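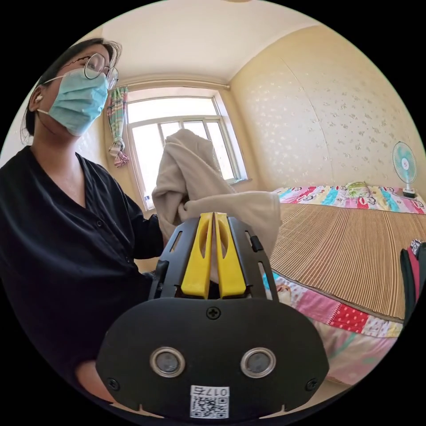 **bellis_29:** Is anyone else still on a bamboo mat in September? I fold all the laundry on mine, and fleece like that beige piece slides right off the edge before I get a crease in it.

**Grastus:** Oh, I love folding on a mat! Sweatshirts go face up, sleeves out, then in.

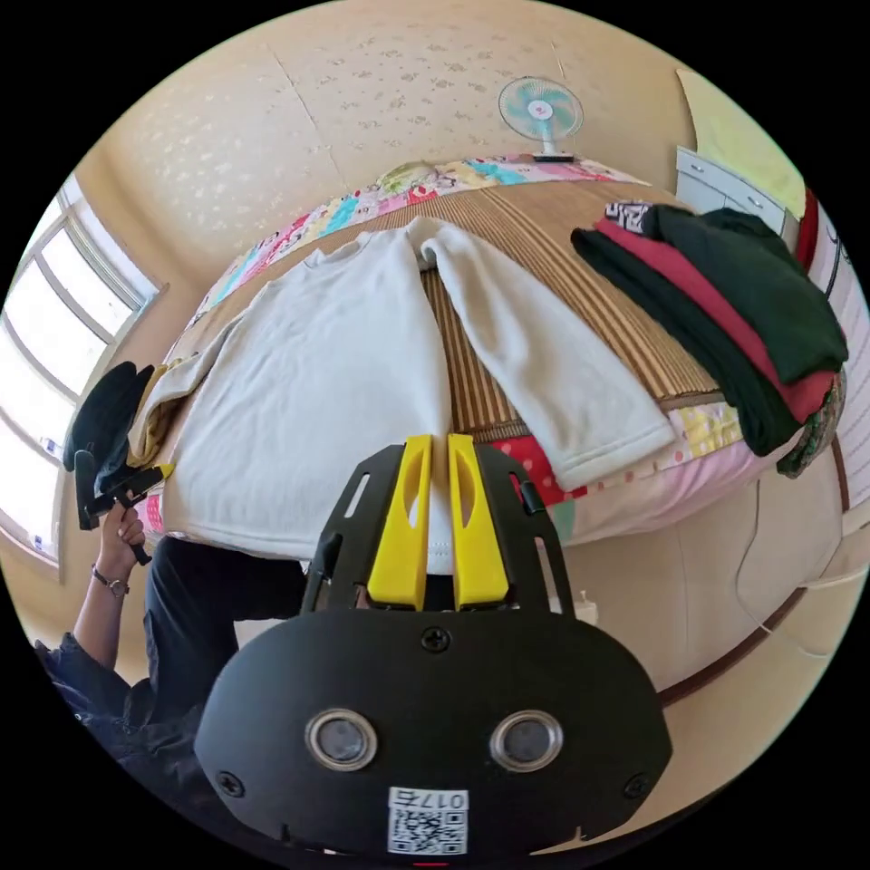 *White sweatshirt, laid flat*

**prenness:** Face down for me, sorry. The neckline sits so much nicer. 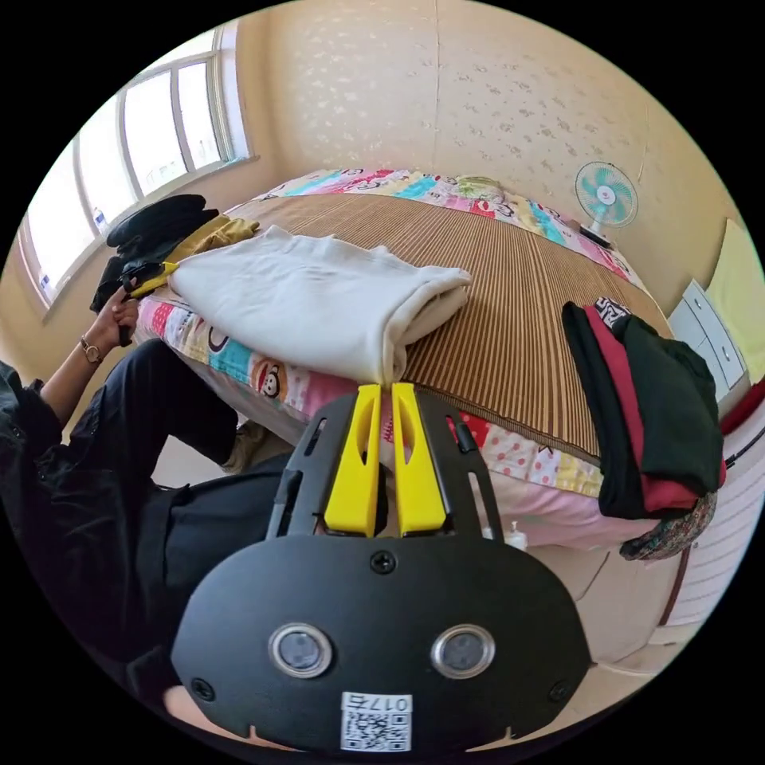 *Cream blanket left, clothes stacked right*

**bellis_29:** Face down it is, I'll try it tonight!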